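Skostura Opens Larger Workshop in Pemville, Adds Flideck Board Line

PEMVILLE, November – Skostura, a maker of wooden boards and tops for home and shop use, has moved into a larger workshop in Pemville and will begin taking orders this month for Flideck, a line of plain wooden boards for workbenches and side tables.

The new workshop has 106 square meters of floor space, up from 70 at the old address. Cutting and gluing are done at the back of the building. Finished boards are checked and packed near the street door, where customers can also pick up orders.

Flideck boards are sold in two lengths, 80 and 101 centimeters. Both are made from planks joined edge to edge and sanded on the top face. They are sold unfinished so that buyers can oil, wax or paint them as they like.

"People kept asking us for a board with nothing on it," said Esko Peltonen, founder of Skostura. "They wanted to put it on a bench they already had and start working. We were making them one at a time, so it made sense to give them a name and a price."

The boards can be laid on top of an existing table or screwed down from below. Screws are not included. Skostura will drill holes to a customer's drawing for an extra charge, and drilled boards cannot be returned.

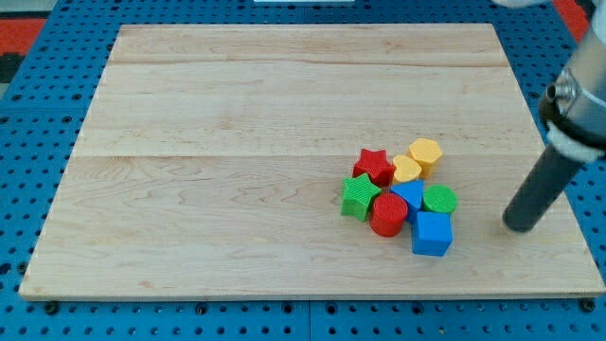

Grain and color differ from one plank to the next, and Skostura does not sort boards by shade. Customers who need several boards for one room should order them together and say so on the order form.

Khổng, a furniture store in Pemville, will carry both lengths starting this month. Orders placed with the workshop directly are ready in up to 80 hours.

The workshop counter opens at 9 a.m. Sample pieces are available there at no charge.

Press contact: Esko Peltonen, Skostura, Pemville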